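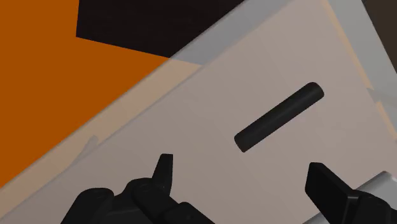 All tables wobble, one letter to the Skokbridge Courier maintained, and the ones that seem steady are waiting for soup. The letter overstates the case, but it remains the most quoted remark on the subject.

Table wobble is the rocking of a table whose feet do not all touch the floor at once. It is most often seen in tables with four legs. Any three feet will find the floor without help, and the fourth is left to make its own arrangements. A three-legged table cannot wobble in this way, though it tips over more readily when someone leans on a corner, and has never been popular with people who lean.

Causes

The usual causes are an uneven floor, a leg cut slightly short, a loose joint, or a top that has warped and pulled the frame out of true. Owners tend to blame the floor. Floor layers tend to blame the table. Both may be right at the same time, in which case the faults sometimes cancel out and the table stands perfectly still until it is moved for cleaning.

Remedies

The oldest remedy is the wedge. Folded paper is the common choice, followed by cardboard coasters, matchbooks and slices of cork. Paper packs down under load and has to be refolded, generally by the next person to sit there.

Screw-in leveling feet let each leg be adjusted separately. They work well on a hard floor. The Krishnan foot, sold in packs of 12, was widely fitted in cafes in Ernport, where many owners found that customers liked to turn it.

Sawing down the longer legs is often recommended and seldom finished. The worker trims one leg, finds that another is now too long, and continues. Several coffee tables are thought to have begun as dining tables.

A square table can also be turned in place. On a floor that is uneven but has no sudden steps, and with legs of equal length, a position where all four feet touch can usually be found within a quarter turn. The tabletop may still slope, a point on which the method is silent.

In public places

The town of Jillthorpe replaced 30 tables in its covered market after complaints about spilled drinks. The new tables wobbled as well, the market floor having been laid to drain toward the street. Wedges were later supplied in a box by the door. The box is still there, under one leg of the information desk.

See also: Shim; Spirit level; Trestle table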